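Meltden's swap table is back, and I finally cleared off my dresser

The spring swap at Meltden opens Wednesday at 5, and this year they're adding a table just for beauty and bathroom stuff – organizers, unopened jars, mirrors, the little things that pile up. Mitsuko Sakamoto, who is running it, told me they took in around 1000 items last time and almost none of it was for the dressing table, so she's hoping we'll all go digging.

I dug! My own dressing table had gotten so crowded on the shelf by the mirror that I was doing my face in the hallway. I spent an evening sorting, and the best thing I did was pull out a clear organizer with small compartments (mine had been in a closet for ages) and start giving the small stuff a square of its own. The bigger jars and bottles can stay up on the shelf where I can grab them.

Drop-off is at the side door on Skomby Street, number 66, and each person can bring up to three bags. Anything opened stays home, please.
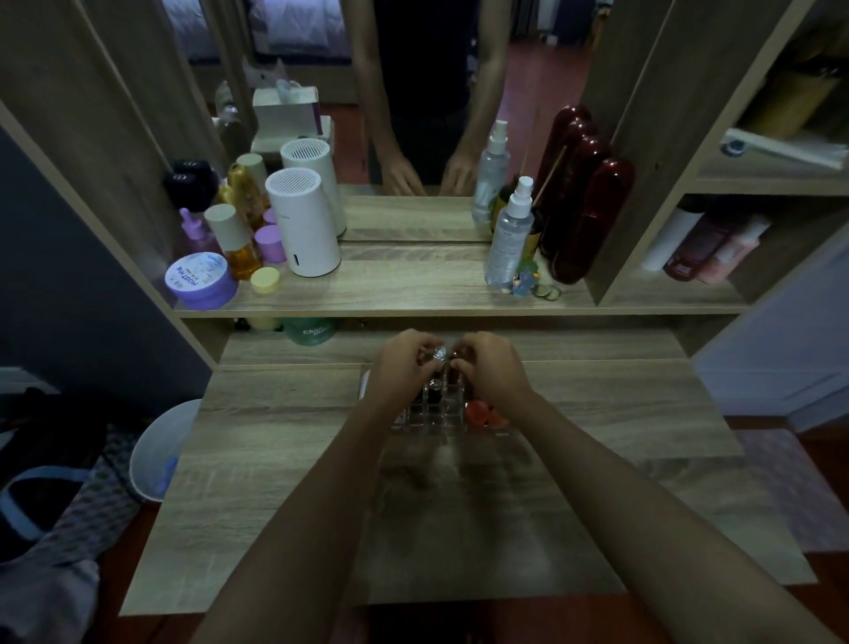 Oh, and Alvar Forsberg will be there fixing wobbly mirror stands for free until they close, so bring yours along if it leans like mine did.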